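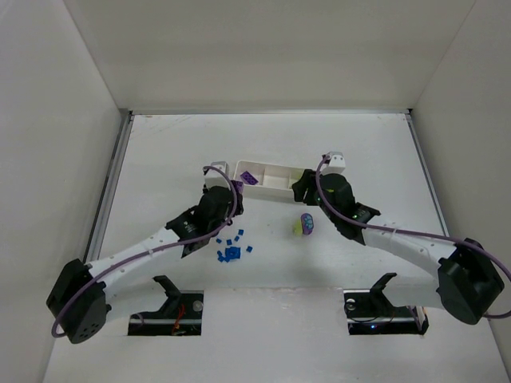

Work this period went mostly into the receive side of the Ustel wireless intercom, and the receiver front end is now at its third board revision. The first two revisions had a problem with intermodulation when two beltpacks were keyed close to the base station. Revision three moves the bandpass filter ahead of the first amplifier and drops the gain of that stage. Cable dressing also came up at the design review. Regula Reisinger wants the antenna leads in the base station tied down along their whole run, so that a lead cannot move against the shield can when the unit is carried. The assembly drawing has been changed to show this.

Range and coverage

Walk tests were done in the Trernus hall with the base station at the stage-left position and again at the rear balcony. With the two supplied whip antennas, the audio held up over the full stage and the first 40 meters of the house. Dropouts began under the balcony overhang. Moving one antenna off the base station on a short coax run cleared most of them. We still get a weak spot in the stairwell behind the dressing rooms, and we do not expect to fix that with antennas alone. A second antenna position on that side of the building is the likely answer, and the installation guide will say so.

The Zurnora splitter was tried as a way of feeding two base stations from one pair of antennas. It worked, but the loss through the unit was higher than we had allowed for in the link budget. Esben Damgaard is measuring a second sample before we decide whether to list it as a supported accessory.

Audio

The companding circuit has been replaced with the digital codec described in the last report. Speech is clear and the noise floor between words is much lower. Latency is the cost. Stage managers who tried it did not notice any delay on the beltpack alone, but two of them heard an echo when they stood close to a wired station on the same channel. Fabian Reisinger has a shorter frame setting running on the bench – it brings the delay down at the expense of some battery life. We will take both settings to the next user trial and let the crews pick.

Sidetone level is now adjustable from the beltpack menu. It was fixed in the earlier units and was the most common complaint on the feedback sheets.

Battery and enclosure

Beltpacks ran a full technical rehearsal and the evening performance on one charge in every case but one. The exception was traced to a charging contact that had not been seated properly. The Lanz charger cradle has been reworked with a stiffer spring, and the new parts are on order.

The belt clip is still open. The present clip holds well on a belt but slides off thin waistbands. Maureen Mellor has asked the molding shop for a quote on a deeper clip with a lip at the bottom. The tooling change would come out of the contingency line.

Documentation and approvals

The pre-compliance scan for spurious emissions showed one harmonic closer to the limit than we would like. A small change to the output filter brought it down, and the scan will be repeated on revision three boards before we book the test house. The user manual is in draft up to the section on frequency coordination. Mereana Ormsby is writing that part and has asked for an example channel plan that covers a venue running wireless microphones in the same band.

Spending

Costs are within the approved budget. Parts came in slightly under plan and travel slightly over, the second because the walk tests needed an extra visit to the hall. We are not asking for any change to the total.

Next period

Build and test 88 revision three boards for the pilot units. Repeat the emissions scan. Run the user trial with both codec settings, starting in October if the hall is free. Settle the belt clip. Decide on the splitter.

One item needs a decision from you: whether the pilot units should ship with the whip antennas only, or with the remote antenna kit in the box. We would prefer the kit.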